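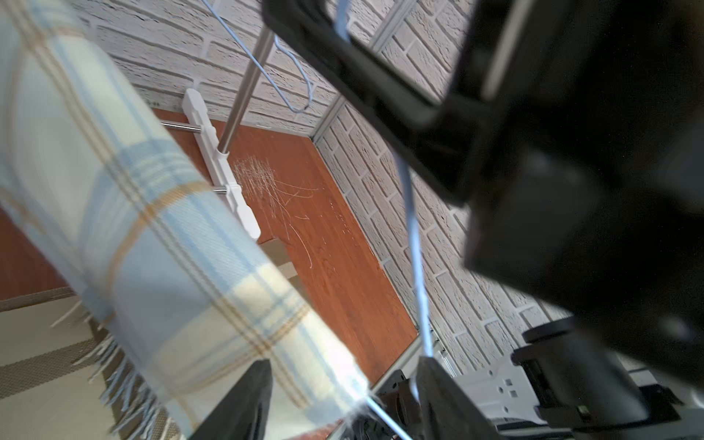 Ticket 30: left finger drags on rolled cloth

Home Tickets Parts Wiki Log in

Opened by: Tanveer Arain
Project: Trollstead arm, shared workshop build
Status: open, waiting on parts

Problem
Gripper closes fine with nothing in it. With a rolled plaid throw, the left finger pushes into the fringe end of the roll and the grip motor stalls before the fingers close. Bare rolls with a hemmed end are OK. Fault shows up in 12 tries out of 30, mostly when the roll lies on a diagonal to the fingers.

Tried so far
- Re-zeroed the grip motor. No change.
- Raised the stall limit one step. It closed more often but pulled threads, so I put it back.
- Swapped the finger screws for the longer ones from the Fagundes kit. No change.
- Slowed the last part of the approach. Helped a bit, still stalls.

Adeel Ghauri, May 22, 2018
Check the wrist angle before you touch the motor again. The wedge tip on the left finger is meeting the end of the roll when it should be coming down past the side. Also keep the approach clear of the blue cord and the hanger. If a finger hooks the cord you'll get the same stall code and won't know which one you're looking at.

Tanveer Arain
Wrist was out by 3 degrees. Corrected and saved to the Sturnorico config. Stalls are down but not gone. I'm still getting them when the fringe is spread out toward the gripper.

Samina Soomro
Grip farther up the roll. On the grey test towel I moved the target 72 mm in from the end and the stalls stopped. The fringe has no stiffness, so the depth reading there is junk anyway.

Tanveer Arain
Will try that next. New finger pads are on order from Sumbridge. Leave the stall limit where it is until they're fitted, please.

Faisal Sial
Old config is backed up on the shop PC, under May.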